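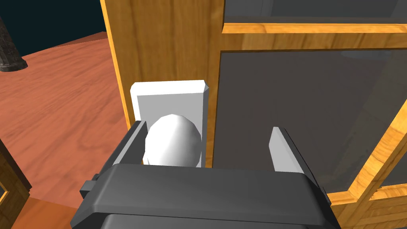

Figure 7. Gripper view in the simulated door task, with the fingers open on either side of the knob.

6. Demonstration at the Open Day

6.1 Setting and procedure

The door-opening policy described in Section 4 was shown to visitors during the laboratory open day on 23rd December. Two stations were set up in the Salley hall. The first ran the simulator on a desktop computer and displayed the wrist view of the simulated arm on a large monitor (Figure 7). The second ran the same policy on the physical Cisar arm, facing a test door bolted to a steel stand. Visitors could move freely between the two and were told at the first station that the picture on the monitor was rendered.

Each run at the simulator station began from one of the stored start poses. A visitor picked a pose from a menu and pressed a start key, after which no further input was accepted until the run ended. A run ended when the door had turned past the threshold angle given in Section 5.2, when the gripper lost contact with the knob for longer than the allowed interval, or when the time limit was reached. The physical station used the same stopping rules, with the addition of a force limit and a hand-held stop button kept by a member of staff.

6.2 Choice of door model

The door used for the demonstration was taken from the Nastier set of household scenes. It has a wood-grain finish, dark glass panels and an egg-shaped white knob on a white backplate. We chose it over the lever-handle doors used in training for two reasons. The rounded knob offers no long edge for the fingers to hook, so the policy must close on it and hold it by friction. The glass is translucent, and the blurred shapes behind it change with the viewpoint, which had caused false depth readings in our tests in May. The white knob against the white plate was a further difficulty, as the contrast between the two is low and the segmentation step depends mainly on shading.

The floor and furniture of the source scene were left in place. Removing them gave a small gain in frame rate but also changed the lighting on the knob, and the results could then no longer be compared with those in Section 5.

6.3 Results

The simulator station logged 658 runs over the day. The policy had been trained for 2,000 episodes before the event and was not updated between runs. Most failures came from the start poses farthest to the side of the knob, where one finger touched the backplate before the gripper had finished its approach. Failures during turning were less common and were nearly all slips near the end of the knob's travel.

At the physical station the order was reversed - slips were the main cause of failure and contact with the backplate was rare. We attribute this to the finger pads, whose friction was set too high in the simulator. The Au contact model has a single friction value for each surface pair and does not account for wear, and the pads on the arm had been in use for six months.

6.4 Remarks on the visitor format

Because visitors picked the start poses, the sample is not balanced. Poses at the top of the menu were selected far more often than those at the bottom, and the logs were therefore weighted by pose before the two stations were compared. Unweighted figures are given in the appendix. Several visitors asked to see the same pose at both stations, and these paired runs proved the most useful part of the data - they allowed the approach paths to be overlaid directly. In later events the menu order will be shuffled after each run, and the simulator and arm will be started from a shared control panel.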